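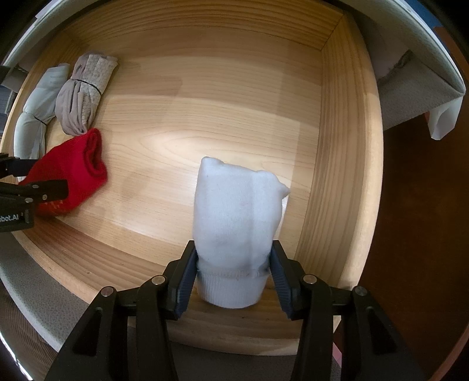

Slide 1. Rolled white sock, two-finger grip, wooden drawer.

Leave the slide up while people find seats. Good morning, I'm from the Durkden group, I work on the laundry project, and yes, that is a sock. Wait for the laugh. If there is no laugh, go on quicker.

The talk is about a drawer that would not let go. The title in the program says "Contact Loss Events in Soft Goods Placement." I wrote that title in February, when I thought I would have better news.

Setup, keep it short. The job is drawer packing. Garments arrive rolled, the gripper sets them down upright or in a row along the wall, the fingers open, the arm leaves. Point at the pads, low on the sock, right by the ribbed cuff. Everything I have to say this morning happens between those pads and that cuff.

What we thought the hard part would be: picking up. Fabric has no edges worth the name and everyone in this room has a slide about it. We spent most of a year on picking up. We got decent at it. Letting go had one line in the code and the line said open.

Slide 2. The fault.

Plain version first. The fingers opened, the controller logged a release, and the sock came along anyway. A loop of thread or a fold of cuff had settled into the ridges on a pad. The arm then went back for the next item with a sock hanging off one finger, like somebody leaving a restaurant with the napkin still tucked in.

The log called this a success. It called it a success every time. We had 1,033 placements in the run and a very handsome summary page, which I showed to people. (Do not say which people. Uller is in the audience.)

Pause here, drink water.

Why the log believed it: release was judged by finger width. Fingers wide, object gone. This works beautifully for blocks. We inherited the check from the Lastus bench, where everything is a block, and it came over with a comment above it reading "do not touch." We did not touch it.

Slide 3. The part that makes it a safety talk.

A carried sock is funny. The second arm is why the safety people asked me to come. The two arms share the drawer, and the planner keeps them apart using the shape of each gripper plus whatever it is holding. If the planner thinks the hand is empty, it plans for an empty hand. So one arm swung out past the other with a long sock trailing underneath, the sock wrapped the other finger, and both arms pulled.

Socks are strong. I did not have a number for this before and I still don't, but I have respect.

The force limit did trip. It tripped 2 seconds later than it should have, because fabric stretches and the force came up slowly, and by then the drawer had been dragged off its runners and was on its way to the floor. The operator had a hand near the drawer front, tidying a roll. Her hand was fine. Say this clearly and don't joke on this line. She was inside the work area because our own procedure told her she could be there whenever both grippers reported empty. They both reported empty.

Let that sit. Next slide.

Slide 4. What we changed.

Release now has a second check. After opening, the fingers rise 30 millimeters and stop, and the wrist camera looks at the pads. Anything on the pads that isn't pad counts as held. It costs time on every single placement and I have been asked about the time by everyone with a budget.

The planner assumes a trailing garment until that check clears. It plans fatter, slower paths. Some of the paths look silly. Fine.

Slow force rises now trip the stop too. We had to tune this twice, the first version being so nervous that it stopped for a heavy sweater.

The tidying rule is gone. No hands in the drawer with the arms powered, no matter what anything reports. If a roll is crooked it stays crooked. This was the least popular change by a wide margin, and I include myself.

Slide 5. What we have not fixed.

The ridges. Smooth pads drop things, ridged pads keep things, and we have tried the D'Souza pads, which were in between in the sense that they did both. Anyone with a pad they like, please find me at the break.

Also loose elastic bands. If someone asks, say "ongoing." It is ongoing.

Close. Go back to slide 1 and leave it there for questions. Likely ones: did we rerun the numbers (yes, they are lower, they're in the handout), why not use a suction cup (be polite), can they have the old summary page (no).

Clicker goes back to the front desk.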